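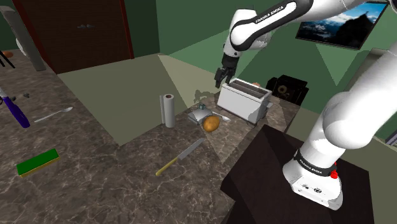 The simulated kitchen, with the arm above the toaster and the knife and sponge still out on the bench.

Kitchen Hand (Robot Shift), Homito, Borotside

Permanent part-time, early mornings
Applications close 3 August 2018

Homito runs the breakfast kitchen at Borotside. Last month we sent out 1,976 breakfasts and were told by head office that the target was 2,000, so we can confirm that management is still done by humans.

The rest is changing a bit. From September one bench in the kitchen will be shared with a robot arm, which will take over toast. It will also have a go at moving spoons, wiping down and putting things back where they belong, a skill several of our current staff are still working towards. Before it gets near a real crumpet it does its practising in a simulated kitchen on a computer, and that's where you come in.

We want a kitchen hand who will spend half of each shift on ordinary kitchen work and the other half telling the software people at Altik what they've got wrong. They are clever and pleasant and have mostly eaten breakfast from the other side of the counter. Someone has to mention that you don't leave a knife lying across the middle of the bench, or park the paper towel where you have to reach over everything to get it.

What you'll do

Set up the bench, prep fruit and veg, wash up, and keep the coffee going.
Sit with the Altik team, watch the arm work through a task on screen, and say what a person would do next.
Write down the jobs we all do without thinking, in the order we do them. This takes longer than you'd expect and causes arguments.
Once the arm is in, work beside it, clear up after it, and press stop when it needs stopping. You don't have to ask first.

What you'll bring

A year or more in a commercial kitchen, café, canteen or similar. A current food safety certificate. Willingness to start at 6 am and be civil by 7. You need to be able to explain a simple thing slowly to somebody who keeps asking why. No computer experience is needed beyond typing with at least two fingers.

What happens to the people already here

Every applicant asks, and so did all 10 of us. No hours are being cut this year, and that's in writing on the staffroom wall. The toast station is going as a separate job. Gunawan, the contractor fitting the bench, is moving the dish area closer to the door, so there'll be less carrying. There will also be more forms. Everybody gets paid training time with the arm, including those who have announced they won't be speaking to it.

We can't tell you what the job looks like in three years. If the arm turns out to be good at toast, you may find yourself doing more cooking and less standing about. If it doesn't, there's an old toaster in the storeroom and we know how to use it.

Pay is at the award rate, with an extra allowance for the hours spent with Altik. Breakfast is included.

To apply

Send a résumé and a short note to Puspita Nair at Homito. In the note, tell us how you would explain buttering toast to someone who has never held a knife. Half a page is plenty. Questions about the shifts or the kitchen go to Rūta Jankauskaitė, who runs the morning crew and is best reached after the breakfast rush.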